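Notebook, block pushing, teleop demos
April 16, 2025. Entry by Rawan Nasrallah, with Vaughn Quintanilla driving

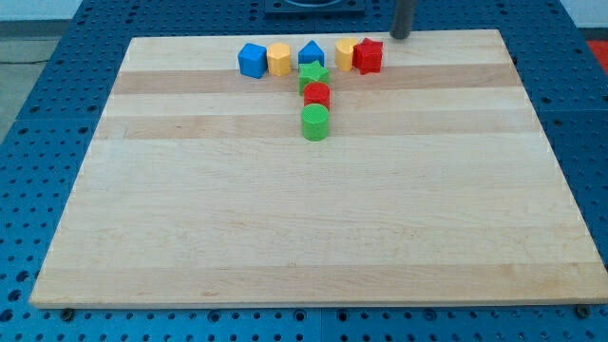

Setup

Same maple board on the blue perforated table. Eight blocks. Start layout is the T: five along the back, then green star, red cylinder and green cylinder coming forward. Finger parked at the far edge near the red star. Gain on the hand controller left where Katherine had it.

Task as given to the driver: bring the green cylinder to the front of the board, then the red cylinder next to it. Time limit 30 seconds per push. No lifting.

Session

Goal was 500 demos by the end of the week. We had 212 this morning and added 92. Vaughn drove all of them apart from a short stretch by Lambros, who pushes a lot faster. Tagged his separately so we can leave them out of training if the speeds don't mix.

Green cylinder is easy if the finger comes in dead center from behind. To get there it has to drop between the two cylinders, and on several tries it nudged the red one back into the star. Kept those where Vaughn recovered, threw out the rest.

Pushes toward the near edge drift left. Could be the finger, could be the driver's view. Styliani wants to see the logged tip positions before anyone touches the calibration.

Controller dropped its link twice. Restarted the Nonbridge process both times, lost one demo.

Next

Random start layouts, not only the T.
Ask Katherine about lowering the gain near the board edge.
Plot tip path against commanded path for the left drift, send to Styliani.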